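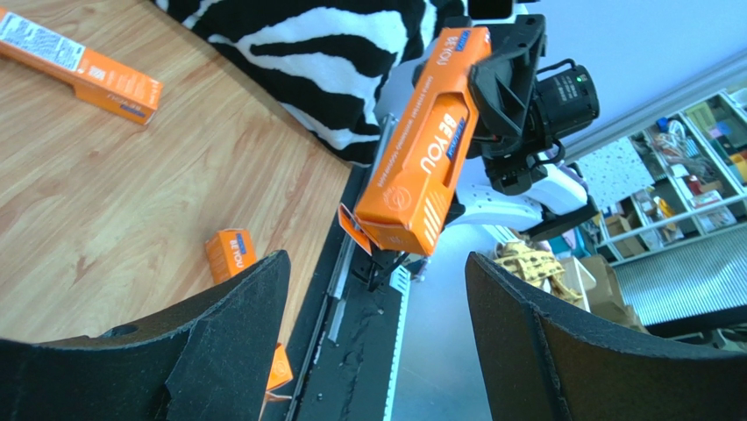 Wrist view, Dolum two-arm cell: an orange carton held above the belt.

Review: the Dolum two-arm picking cell, seen at the Plitlow open day

Our purchasing group was invited to attend the November open day at Plitlow, where the Dolum cell was shown to prospective buyers from retail, pharmacy supply and contract packing. The following review reflects one morning of observation, a short period at the controls, and a question session with the staff present. It is not a laboratory test. Readers who require throughput data under load should request a trial on their own goods.

What is on offer

The Dolum is a compact cell with two arms on a shared base track, intended for handling small retail packages. It is sold as a complete unit with gripper, wrist cameras, a camera that watches the whole workspace, and a license for the Pinent control software. The arms are white with black joints, and each carries a purple cable from base to wrist. The unit shown was number 68 in the current series.

Kavitha Chowdary, who led the demonstration, opened by stating that the cell is meant for mixed goods in small numbers. A site that moves one product all day long will find faster and less expensive equipment elsewhere. We appreciated hearing this at the start of the session and would encourage other suppliers to be as direct.

The demonstration

The goods were ordinary drugstore stock in thin printed cardboard, including toothpaste cartons and long, narrow boxes. This was a sensible choice. Such packages are light, glossy and easily crushed, and they account for a large share of the returns our members report from automated lines.

Visitors were able to follow the work on a monitor showing the wrist cameras. We found this view more useful than standing at the side of the cell. The fingers are broad, and from the side they conceal much of what they hold. On the monitor it was possible to judge how the fingers met the carton and at what angle it was being carried.

Carton condition received a good deal of attention from the visitors. The orange carton in the view at the head of this review has a torn flap at its lower end. We did not see when the tear was made and draw no conclusion from it. Prospective buyers should nevertheless bring their own packaging to any trial, inspect each piece beforehand, and inspect it again afterward.

Grip and handling

The fingers are matte black and wide for goods of this size. With the teal "R&O" carton, one finger pressed against each side and the box was carried at a tilt, with its lettered end turned upward. A wide contact area is welcome on thin board. The same width is a drawback when packages lie close together, and we would like to see a narrower finger offered as standard. Dolum lists one as an optional part, number 1443, but it was not available for inspection.

Some thin red and orange wires can be seen low in the gripper housing when the wrist view is enlarged. We asked whether a cover is available. Bleddyn Wogan, who answered the technical questions, undertook to send drawings. For a dusty packing room we would regard a cover as necessary, and it should be agreed in writing before an order is placed.
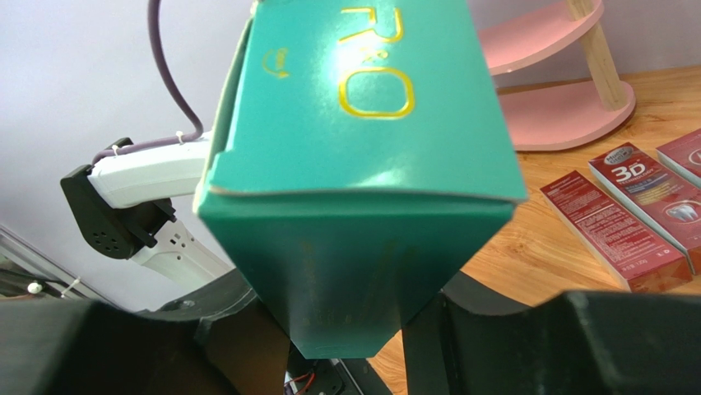

Controls and software

The Pinent software is plainly laid out. The operator selects a package type, a pick area and a place area, and may adjust closing force and approach speed for each type. Members of our group with no previous training were able to change a setting and save it within a few minutes. Error messages are written in full sentences, although several refer the reader to a manual that exists only as a file on the supplier's website.

Two points require improvement. First, the log does not record which operator changed a setting. Second, camera views are stored for a limited period only, and the period cannot be extended without a further license. Staff confirmed that both matters have been raised by earlier customers.

Space and installation

The cell occupies a footprint 1520 millimeters wide. The frame is aluminum, and the floor of the workspace is a wood-grain panel. Plitlow had fitted the workspace with a pink three-tiered shelf, which gave visitors a fair idea of the reach and height at which packages may be presented. Curved shelf edges deserve attention when pick areas are set up, as the gripper needs clear room on both sides of the package.

We would advise allowing additional space at the front for an operator to load goods. Installation by Skála, the regional service partner, is quoted at two days, with training on the second afternoon.
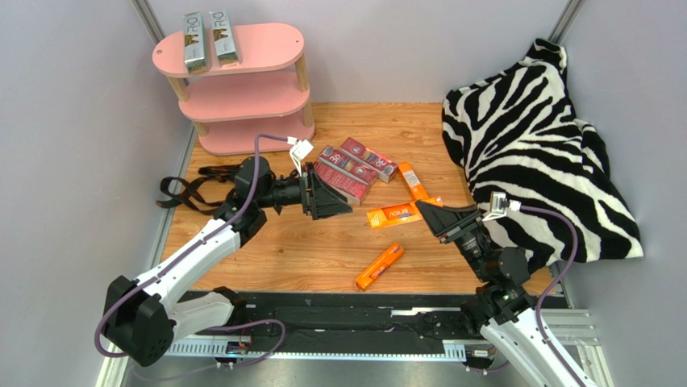

The cell from the fixed camera, with both arms over the wood-grain floor panel and two upright boxes on the top tier of the shelf.

Conduct of the open day

The event was well organized. Some 145 visitors had registered for the week, divided into small groups, and ours was admitted promptly at nine on Wednesday. Questions were answered fully. The printed handout did not include prices – these were supplied on request, by separate letter – and the acoustics of the hall made it difficult to hear the speaker from the back row.

Assessment

We consider the Dolum suitable for pharmacies, sample packers and training centers handling mixed light cartons. We do not recommend it at present for sites where goods are closely packed or where a full record of operator changes is required. Our rating is four out of five for ease of use, three for gripper design and three for record keeping. A second visit is planned once the narrow finger can be shown in use, and this review will be amended at that time.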